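Visit report: Katen open house, Sasard building, second floor

The Katen open house ran from 10 until 4, with the benches upstairs and the material store and cutting room on the ground floor. I went mainly for the work surfaces. Our own shop is due to replace its bench coverings before winter, and the July newsletter from Wordale had mentioned that Katen covers its tables in corrugated cardboard and marks them out in tape. I wanted to see how that holds up on a large top.

Entry was free with registration. Badges were handed out at the side door on the loading dock, and the line moved quickly. Parking is limited to the gravel lot behind the building, which was full by 10:30.

Cutting room

Folke Torvik led the ground floor section. Board is delivered flat on pallets from Viklund, single wall, and stored upright in a rack against the inside wall. The rack is dry and off the floor. Sheets are cut with a long straightedge and a hooked blade. The cutting room keeps a written log of every sheet issued, and the running total on the clipboard was 2,689. Torvik said the log was started after a delivery came in a heavier grade and went unnoticed until the covers began to lift at the corners.

Points I noted from his talk:

Flutes run the long way of the table. Run crosswise, the sheet takes a curl within a week.

Joints are butted and never overlapped. An overlap leaves a ridge that a small item will roll off.

The cover is held at the perimeter only. Glue in the middle of the sheet makes removal slow and leaves paper on the top.

Average service life of a cover is 182 hours of bench time. Coffee shortens this considerably.

There was a short demonstration of stripping and replacing a cover on a spare table. It took two people and went smoothly apart from one corner, which had to be cut a second time.

Benches

The second floor is one long room with good north light. Visitors went through in small groups, and each group had time to stop at the tables.

The layout is simple. The grid is put down after the cover is fixed, long lines first, then the cross lines. Squares are set with a 120 mm spacer block moved along a steel rule, so that no measuring is done once the first line is down. Cirilo Beltrán, who was on duty at the benches, said a first-time taper usually loses the square by the third line if the block is skipped. Tape is pressed with a plastic scraper. Low-tack is used so that a line can be lifted and laid again without tearing the face paper.

I asked about tape color. Blue was picked for contrast against brown board under both daylight and lamp light. They had tried a white tape, which showed dirt, and a masking tape close to the color of the board, which was hard to follow at the far end of a table. My own view is that width matters more than color, and I would go narrower than they do.

The grid serves mainly as a reference for where things go. Small items are placed by square, and larger ones such as a lamp or a computer stay toward the far side so the near squares remain clear. A sheet listing positions by row and column is kept for each table. I would have liked a copy, but the sheets are not given out. 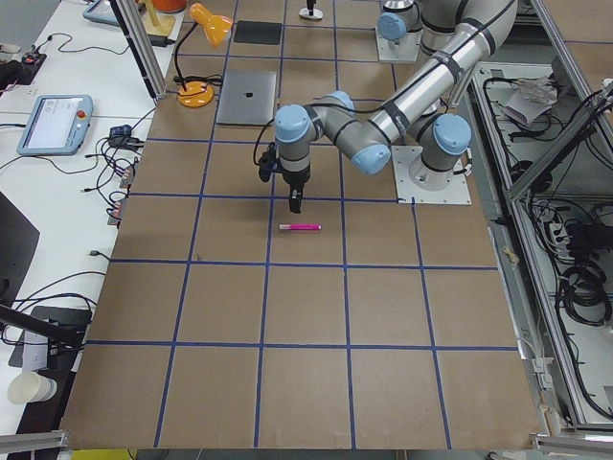 The pink marker with the white end is a good size of item for a grid like this, as it reads clearly against the brown. The orange lamp has a flexible neck, and I would want the same on our benches, with the cord kept to the far side as it is there. The laptop was closed and lying flat beyond the working squares.

Beltrán disagreed with me on tape width when I raised it a second time, and said that narrow tape lifts at the crossings first, so any saving in board area is lost in relaying lines. He would sooner make the squares larger and leave the tape as it is. I have not tested this and will run both widths on one top before ordering.

Remaining items

The handout gives board grade and supplier but no tape specification. I have written to ask for it. Coffee was available on the landing only, which is consistent with the service life figure.

Next open house has not been announced. Anyone going should take the stairs at the dock end, as the front stairs lead to the Sasard offices and the door at the top is kept locked.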